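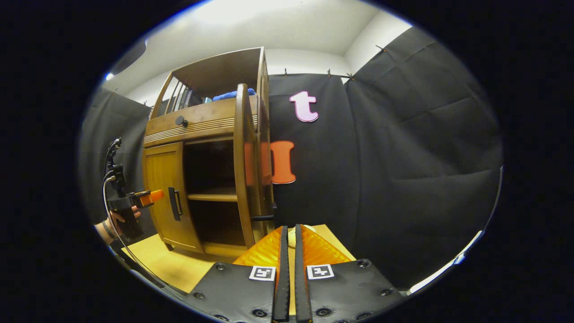
## Septembre, pinces à main, banc du petit meuble

Bon, reprise du cahier après deux semaines de pause. Les deux pinces sont montées sur le banc et je suis plutôt content ! Les patins de doigts orange (nouveau moule, baptisé Brendow) remplacent enfin les anciens, qui glissaient sur tout ce qui était un peu lisse.

Côté meuble, on travaille les portes du bas. La droite s'ouvre en grand, je l'attaque par la poignée noire horizontale. La gauche m'embête davantage : poignée verticale, et il faut arriver presque de face avec le bout orange, sinon les plaques gênent le poignet. Le tiroir, je le garde pour plus tard — son petit bouton rond est une autre histoire.

Réglages du moment :

- course des doigts : 103 mm, butée logicielle comprise
- vis des plaques : M3, resserrées à la main, frein-filet à remettre
- marqueurs : un par plaque, côté intérieur, à recoller si un coin se soulève
- enregistrements dans le dossier `trevia` : 182, dont cinq à jeter (marqueur perdu en route)

Le script Trevia met plus de cinq minutes à recaler une série, c'est long. Je soupçonne les plis du fond noir, à vérifier en le retendant sur son rail. Si quelqu'un de l'atelier Trarcombe passe avec un défroisseur vapeur, je prends !

À faire : gaine pour le câble de la deuxième pince (il fait une boucle qui finira par accrocher quelque chose), réimprimer un jeu de doigts un poil plus dur, et rendre la clé dynamométrique à l'établi du fond.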